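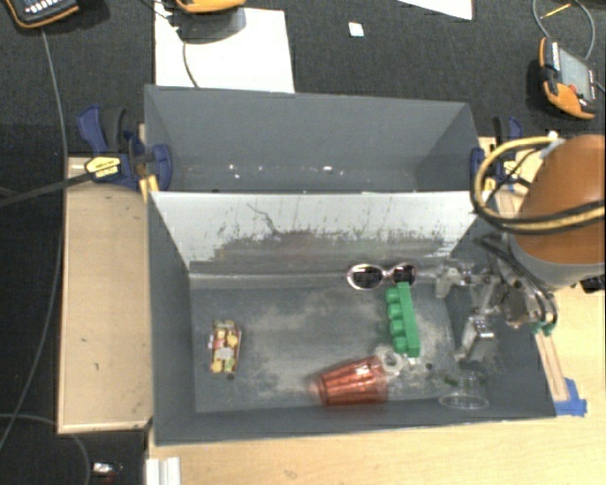 Section 4. Loading the bin and keeping people safe

I wrote this part for whoever sets up the Hallska picking cell after me, so bear with me if I nag a little (I do love a good checklist!).

1. Press the stop button on the teach pendant before you reach in. Every time, even for one dropped block.

2. Clamp the bin on both sides, left and right. Give it a good shove. If it slides at all, tighten up and shove again.

3. Put the objects in the front compartment only. Mix them up – a cup on its side, a block, sunglasses, a small packet – and keep the rear one clear for drops.

4. Check the cable loop on the arm. It needs slack to swing, but it should never hang low enough to snag a clamp handle.

5. Step back 4 feet, then run 2 slow cycles with your thumb on the stop.

Note: Scuffs on the divider are fine by me. I swap the panel at 3,000 picks or when I can feel a groove with my fingernail, whichever comes first.

Caution: Clear cups are really easy to miss, for you and for the camera! Count them in and count them out.

Log the run on the Wiramik sheet and initial it. Rules last changed 7/2/25.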